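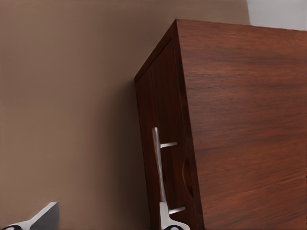 Tall cabinet, reddish-brown finish, grain running horizontally. Rendered.

June, 7:40 am. Shellac notes, continued

Second morning on the shellac tests and I am having far too much fun with this. Quick write-up before the shop gets noisy, so Bontu and Kacper can pick it up this afternoon.

The new batch of flakes went into alcohol last night, 20 g in 200 ml, and by this morning there was only a bit of sludge at the bottom of the jar. Strained through an old cotton T-shirt. The color is gorgeous, like strong tea held up to a window. Labeled it Stuvis 2 and put it on the shelf by the sink, lid on tight (the last one glued itself shut, so this time there's wax paper under the lid).

Test boards are all mahogany offcuts from the Kirkegaard sideboard job. Sanded, dusted, wiped with alcohol. I left one bare for comparison.

Board A: straight shellac with the pad, no filler. Lovely color right away but the pores still show as little dark dashes when you tip it to the light. Five sessions in and they haven't closed much.

Board B: pumice first, then shellac. This is the good one! I sprinkled a tiny pinch on the sealed surface and worked it in with a pad that had alcohol and barely any shellac on it, small circles, leaning pretty hard. After 10 minutes the pad started to drag and there was a faint brown paste sitting in the grain. Kept going. It's so satisfying when the surface starts to go flat under your hand. Left it overnight and it has sunk a little, so it needs another round.

Board C: oil first, one day, then shellac. The figure jumps out more than on B, but there's a hazy patch near one end. I think I rushed the oil. Milagros thinks it's the damp, and she may well be right, it rained all through yesterday and we had the big door open for the timber delivery. Will do it again on a dry day before blaming anything.

Pad notes, mostly for Kacper: wool in the middle, linen outside, no creases on the face. If it sticks, one drop of oil on the linen with a fingertip. One! I used 3 on the first board and spent half the evening chasing smears. Never stop moving while the pad is down. Glide on, glide off, like a plane landing and changing its mind.

Halldóra came by and brought her grandfather's pad in a jam jar, still soft. We tried it on the corner of B and it lays down a thinner coat than anything I've made. I want to take one apart to see how it's folded but obviously not that one.

Reynaldo asked if all this is worth it for the Coltorden doors when we could spray them. For the insides, spray. For the fronts I'd really like to try the hand finish on one door and let him look at it next to a sprayed one in daylight. He said fine, one door.

To do
Second pumice round on B, after lunch
Recoat C only if the air dries out
Cut more linen, the Bestar roll is nearly gone
Ask Milagros for the fine pumice, mine has grit in it
Write the date on the jar

4:15 pm. B had its second round and the pores are shut over most of the board. Still open along the left edge where I can't get my weight over it. Clamping a scrap alongside tomorrow so the pad can run off the end.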